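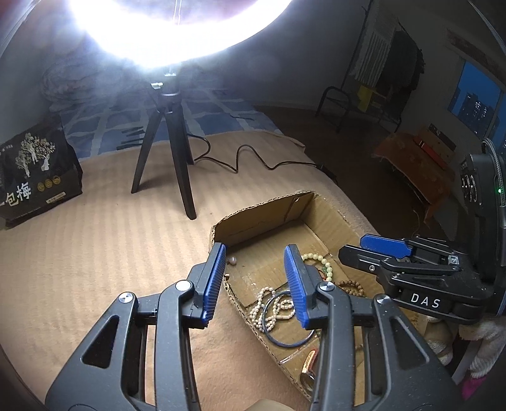

Swap Evening for Jewelry and Small Things Returns to Pelonden Hall

After a break of one year, the swap evening is coming back in September. It will be in the small room of Pelonden Hall in Harnham, from 6 pm until 9 pm, and the door opens half an hour before for those who bring items. The entrance is free for members. Guests pay at the door as usual.

For the readers who moved here recently, I will explain how it works. You bring jewelry that you do not wear anymore, and you receive one paper ticket for each piece that we accept. With the tickets you can choose pieces that other people brought. We do not give two tickets for a piece that looks expensive. This was discussed for a long time last winter, and most members wanted to keep the old rule. If a ring is valuable to you, please keep it at home or sell it in another way.

We accept necklaces, bracelets, brooches, rings, earrings in pairs, hair clips and loose beads in a closed bag. Single earrings are also welcome, but they go to the repair table and you do not get a ticket for them. We cannot take watches this time. At the last swap we had too many with old batteries inside, and the shop that used to recycle them for us has moved away.

Please clean your things before you come. For most metal pieces, warm water with a little dish soap and a soft toothbrush is enough. Dry them well with a cotton cloth and leave them overnight on a towel. Pearls should only be wiped with a damp cloth, and anything with glued stones should also stay out of the water. I once lost four stones from my aunt's brooch in this manner, and I found only one of them in the sink.

Chains are the other difficulty. A thin chain becomes a knot very quickly when it travels in a bag with others. My mother used to pull one end of the chain through a drinking straw and close the clasp outside, and I still do it in the same way. If your chain is knotted already, put it on a flat plate with one drop of baby oil and open the knot with two sewing needles. It takes patience. Do not pull.

The repair table will be open until 8 pm. Mrs. Bhattacharjee will be there with her pliers and a good supply of jump rings and clasps. She can close an open link, change an ear hook or put beads on new thread, but she does not solder. A new clasp costs 100 cents, and the other small repairs are free. Please do not leave pieces with her to collect later, as she has no place to store them.

Whatever remains at the end goes to the Brindenel shop on the main street, which sells it for the library fund. Last year they received 600 pieces from us, and the last of them were sold before spring. If you would like to have your own pieces back, you must tell us when you bring them in, so that we can write your name on the bag.

We still need two people to help with the tickets, and also somebody who can lend a table mirror. Tea and lemon cake will be served in the corridor. We ask you not to bring cups into the swap room.

To help or to ask a question, leave a note in the box at the hall entrance, with your telephone number.

Anjana Mollah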